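Re: [epi-carers] Bed alarm results and the Zivomthorpe leaflet
19th March

Hello all,

Replying to the message copied below, because I've had three people write to me off-list asking whether they ought to buy one, and I'd sooner say this once.

> I know some of you are fed up with gadget posts but please read this one.
> We've had the Wurkeck mat under our son's mattress for 19 nights and it has
> gone off for every single tonic-clonic. Every one! The leaflet from the
> Zivomthorpe clinic says it was tested over 2,986 nights and caught
> "the great majority of events". We have had a few false alarms but nothing
> we can't live with. I slept through till six on two mornings, which I
> haven't done in years. I've asked the clinic if they would do a talk for
> the group in May. If you are still using a baby monitor, stop dithering
> and get one.

First of all, I'm glad about the sleep. Anyone on this list knows what two whole nights are worth and I'm not going to argue with that part.

I do want to argue with "every single one". How do you know? If the mat is the thing that wakes you, the seizures you know about are the ones the mat picked up. Unless there was a camera running as well, or somebody sat up in the chair, a seizure it missed would look just like a quiet night. We had the same trouble with the old Fleury wrist strap. For months I told our nurse it never missed, and then we had my daughter in for an overnight EEG and there were events on the trace that the strap had slept through along with me. They were mostly the short stiff ones with hardly any shaking. A mat that works on rhythmic movement has the same weakness, I would think, and the leaflet is very quiet about it.

Then the leaflet. I've read it twice. It gives 2,986 nights, which sounds like a lot until you look for how many people that was. It was 80. It doesn't say how many of them had a seizure in bed during the test at all. Nights with nothing happening don't tell you whether an alarm catches seizures, they only tell you whether it keeps its mouth shut. The number I wanted was how many seizures there were altogether and how many of those set it off, and I can't find it on either side of the paper. "The great majority" could be nearly all or it could be six in ten.

It does give false alarms, in the small print at the back: 253 of them. Whether that's bearable depends on how they were spread. If most came from one or two restless sleepers then the rest of us might hardly notice. If you happen to be the restless one, you'll have it unplugged inside a fortnight. My daughter thrashes about like a landed fish on a perfectly good night, so I know which lot we'd be in.
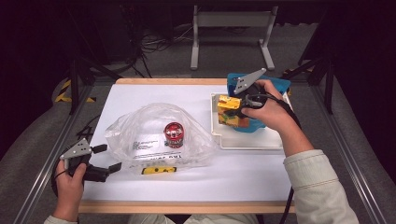 My other grumble is the word "tested", and how it gets used by people selling things. The Kotitz people came to our day centre with their shaker box, a thing that goes under the mattress and jiggles it to set the alarm off, and it worked beautifully every time. Well, it would. A box jiggling at the speed the alarm was built to listen for is not my daughter on a sprung mattress with two duvets and the dog. You can set up anything on a clear table. Put a small red can in a clear plastic bag, stand a blue container on a white tray, and picking things up looks like a tidy little job with everything in reach. Our kitchen at half past seven has the tablets, the packed lunch and the post all in one heap, and I'd want to know how any bit of kit gets on there before I paid for it. Same with alarms. Show me what it does in a real bedroom with a real person in it, and let somebody other than the maker do the counting.

I did ring Wurkeck to ask, and I'll be fair, the person on the phone was polite. I asked three things:

Does it pick up tonic seizures without jerking? "It is designed for convulsive movement." So no, or not so you could rely on it.

Does it work on a memory foam mattress? They would "recommend a trial period". I asked how I was supposed to know whether the trial had gone well and didn't get much of an answer.

Were the seizures in the study confirmed by video? They said they'd email me. They haven't yet.

If that email comes and it says yes, with figures, I'll post it here and eat my words in public.

For those who wrote to me: I'm not telling you not to get one. If your person has big convulsive seizures and sleeps fairly still, it may well be better than listening at a monitor with one ear. What I would do is ask your nurse about borrowing one first, run a camera alongside it for as long as you can stand to, and write down both what it caught and what it didn't. Don't give up whatever you use now while you're finding out. And please don't move into another room on the strength of a leaflet. I'd talk to the epilepsy team before changing anything about nights, especially if there has been a change of medicine lately.

As for the talk in May, yes, I'd come. But could we have it without the order forms by the door this time? And could whoever is doing it bring the full write-up, so that we can ask about the missed ones? I'll send my questions in ahead if that helps. I don't want it to be an ambush, but I don't want another hour of slides with smiling families on them either.

One last thing for the person I'm quoting. Did you note down what time the false alarms came? Ours on the strap were nearly all just before waking, and shifting the sensitivity down a notch cured half of them. It may have cured a few true ones as well, of course, which is what bothers me.

Maureen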